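Home Courses Notes Archive Contact

Materials and Everyday Objects
Handout 6: Friction and surface finish
15/07/2024
5 min read

Last session ended with the difference between static and kinetic friction. Static friction is the force that keeps two surfaces from starting to slide. Kinetic friction acts once they are already sliding, and it is usually the smaller of the two. Anyone who has pushed a heavy cabinet across a floor has felt the change.

The basic rule is short. The largest friction force you can get equals the coefficient of friction times the force pressing the surfaces together. The coefficient belongs to the pair of materials. There is no such thing as the coefficient of rubber alone, so when you write one down, write both materials next to it. I took off 2 points for this on the last problem set and will do so again.

Worked example. A crate presses on a level floor with a force of 686 newtons. You push sideways, slowly increasing the force, and the crate starts to move when you reach 343 newtons. The static coefficient for that crate and that floor is 343 divided by 686, or 0.5. If the crate is emptied so that it presses half as hard, the push needed to start it is also halved. The coefficient stays the same.

Surface finish

Textbooks often say that rough surfaces have more friction. This holds in many cases but it is not a law. Two very smooth, very clean metal plates can stick together strongly, as the real area of contact is large. Ribs, fuzz and mesh change how the load is spread and where dirt can go. Soft materials such as rubber deform into small gaps, and for them the simple rule above is only a first estimate. 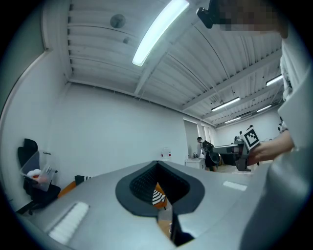 Contact area is the point students argue with most. In the simple rule it does not appear at all. A brick on its side and the same brick on its end need the same push. The end has less area, but each bit of it is pressed harder, and the two effects cancel. Soft rubber is the usual exception, and we will come back to it in November with the tire problems.

Water and oil mostly lower friction by keeping the surfaces apart. A very thin film of water between two flat sheets of glass can make them hard to pull apart, but they still slide easily. Keep those two directions separate in your answers.

Reading and problems

Read the Bridley chapter on contact forces, up to page 26. Skip the boxed section on bearings. The Dredska tables are on the course shelf and may be used for the homework. Check whether a value is static or kinetic before you copy it.

Problem 1. Find the angle at which a block starts to slide down a board if the static coefficient is 0.5.

Problem 2. Repeat with the block twice as heavy. Explain your result in a sentence or two.

Problem 3. Choose two pairs of surfaces at home, tilt one on the other, and record the angle at which sliding begins. Take several readings for each pair and list all of them, including the odd ones.

Share 6 Comments 2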